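Can a robot arm take over bin sorting in a small shop yet?

Asked by Renata Krajewska

Hi all! I help run a little repair and parts shop (8 of us, counting me) and my least favorite chore is sorting returned housings and odds and ends into bins at closing. My boss saw a demo from Grandgate in May and now he's convinced we could hand the whole job to an arm. I'm the one who has to write up yes or no, so has anybody lived with one of these? Is it worth it now, or do we wait?

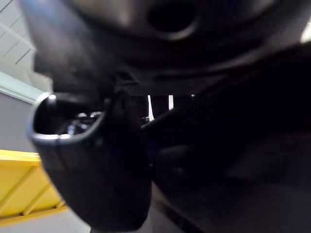 Budget is 3,000 for the first try, and yes, I know that's small. What worries me most is the mix of stuff, because no two trays of ours are alike and half of it is black or dark gray. Flat boxes I'd trust to a machine today. Big rounded dark parts next to a plain yellow plastic bin, with a gripper that's just as dark, I'm not so sure! My nephew says cameras handle that fine these days. He's fourteen.

Answer from Gönül Ateş

We've had a Laitinen arm for two seasons. Short version: sorting yes, if you're patient, anything fiddly no. Ours does one shape really well and sulks when I change the tray. Curved shells are the worst, they roll or it grabs them by some silly spot. I'd look at what sticks out underneath before you promise your boss anything, little pegs and clips are easy to snag.

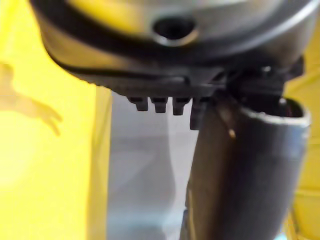
Row of pegs on the underside, with the clip-like bracket to the right.

If your parts have that kind of thing, budget extra evenings for setup. We paid 1,727 just for softer fingers and I'd do it again (after the first month I wouldn't have said so). Still faster by hand when we're in a rush.

Answer from plomovport_fan

just get the Plomovport one, takes 5 min to set up

Answer from Voravden Tools

Rent before you buy. Run your ugliest tray through it, the one you hate, and stay in the room while it works.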